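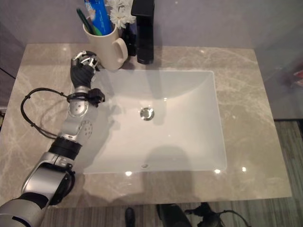 A marble vanity top with an inset basin, black tap and toothbrush mug

A vanity top is the flat surface fitted over a bathroom cabinet to carry a washbasin, a tap and the small articles used in washing. The term covers both the slab itself and, in trade catalogues, the slab supplied together with its basin. Marble, granite, ceramic and solid timber are all in use. The cupboard beneath is known as a vanity unit.

Construction
The slab is cut to the outline of the cabinet, and an opening is made for the basin. In the undermount type, the basin is fixed to the lower face of the stone so that the cut edge remains exposed; in the inset type with a rim, the basin rests on the slab. The Tinmont pattern, made for small bathrooms, has a slab 600 mm wide. Larger patterns such as the Mundora reach 1,570 mm and may carry two basins.

Most basins have an overflow opening in addition to the drain. The tap stands either on the slab behind the basin or on the wall. Matt black finishes are offered beside chrome, and the two are often mixed – a black tap over a chrome drain is a common pairing.

Articles kept on the vanity top
Toothbrushes are usually stored upright in a mug or tumbler. Toothpaste may share the same vessel or lie flat on the counter. Soap, a comb and a small vase of real or artificial flowers are also customary.
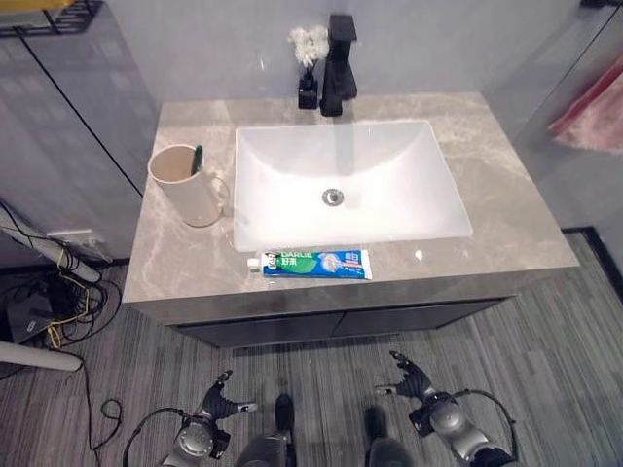
Flondell, July
The bathroom display at the Chrysikopoulos showroom includes a grey marble top with cream and beige veining, set on a dark charcoal cabinet with two flat doors. The basin is an undermount model in white. A tube of Darlie toothpaste lies along the front edge, and a beige mug holds a green toothbrush. The showroom catalogue lists 36 stone finishes.

Care
Marble is marked by acids, including vinegar and many limescale removers. Makers advise a soft cloth and a neutral cleaner. Toothpaste should be wiped away before it dries, as its mild abrasive can dull a polished surface. Sealant is renewed according to the maker's instructions.

See also: Washbasin; Bathroom cabinet; Worktop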